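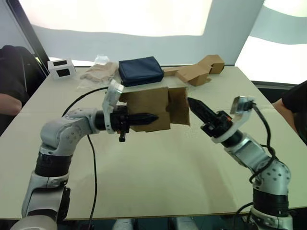

Drirnon's small mailer is sold flat, in bundles of 200, and is aimed at sellers who ship one light item per parcel. It is a plain brown corrugated carton with fold-over flaps and no printing. I bought two bundles in May from Etico, the distributor in Laltville, and have used them for soft goods: pencil cases, cable pouches, small cosmetic bags. A flat zippered pouch like the navy one on the table behind the open box is the typical load. Items of that type need little height, so the main questions are how the flaps behave during filling and whether the creases survive a second fold.

Board and creases

The board is single wall. Cut edges on my two bundles were clean, with light dust in the bottom of the shipping case. Crease depth varies between bundles. In the first, all flaps folded on the line with light pressure. In the second, some 3 cartons had a shallow crease on one side flap, and the fold wandered off the line near the corner. A ruler laid along the crease before folding corrects it.

The flaps have noticeable memory. After the first fold they spring back partway and tend to stand up while the box is being filled. This is useful when loading from above and a nuisance when closing. Folding each flap fully outward once before filling reduces the spring.

Folding 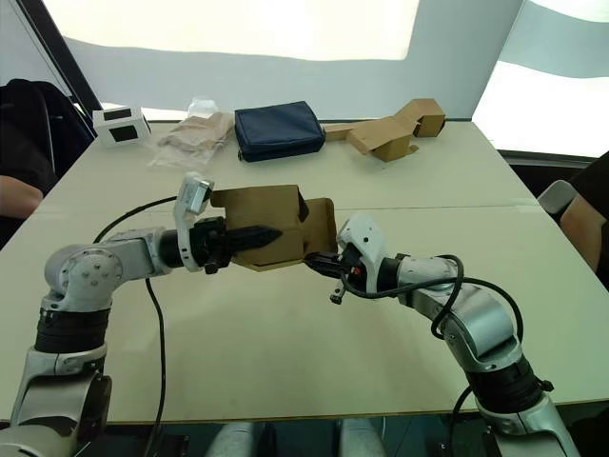
Carton held from both sides, flaps at different angles.

The carton is easiest to shape when it is supported from both sides. With only one side held, the body skews and the flaps end up out of square. Anikó Virág, who packs with me two days a week, folds hers flat on the table and gets the same result at a slower pace. Neither method needs tape until final closure.

The maker's instruction sheet gives the flap order as short, short, long, long. Follow it. Starting with a long flap leaves a raised edge that catches the tape.

Storage and cost

Flat bundles stack well on a standard shelf. The strapping is tight enough to mark the outer carton on each side, so expect to use those for samples or returns. Pricing drops at 4000 pieces, a quantity I have no room for. At the bundle price it costs slightly more than the Ondieki equivalent, which has heavier board but a stiffer crease.

Verdict

Suitable for light, flat goods in low to moderate volume. I would not use it for glass or anything with hard corners. Crease consistency should be better at this price. I have reordered one bundle and will check the side flaps on arrival.

Reviewed by Kerubo Rotich, Jul 21, 2022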